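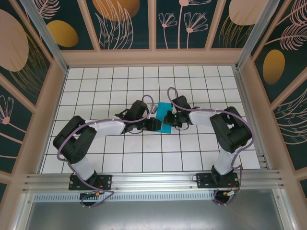

Lelteler Wall Panels, Teal Garden (item 2495)

2 min read

Okay, I have a favorite and it's this one. We carry nine Lelteler patterns at Coltow and I keep going back to the dark teal, with those big tan and golden ovals and the skinny pink flower stems running between them (plus the feathery leaves, which I love!). It looks great next to plain white tile with black grout. All those straight lines on the table need something loopy on the wall behind it.

I'd run it on the back and both sides if you're enclosing a work area, so the pattern wraps around you. Pale trim suits it really well, and that pinkish beige picks up the flowers more than I expected.

Panels come in packs of 20. I cut mine with a sharp knife and a metal ruler, always from the printed side, and I lay everything out on the floor before I stick anything up. The ovals are large, so play around with where they land! A half oval in a corner can be lovely, but a thin sliver of one will bug you forever.

We got 400 packs in September and they're going quickly. If you want a sample first, drop me a note and I'll mail you a piece.

– Niloufar Zarei

Comments

Sepehr Nouri: Put the teal up behind my tiled bench and my wife wants it in the hallway now. Does the gold one come in the same size?

Niloufar Zarei: Yes, same size! Send me a picture of the hallway.

brokentbench: More pink please

Contact | © Coltow | Back to top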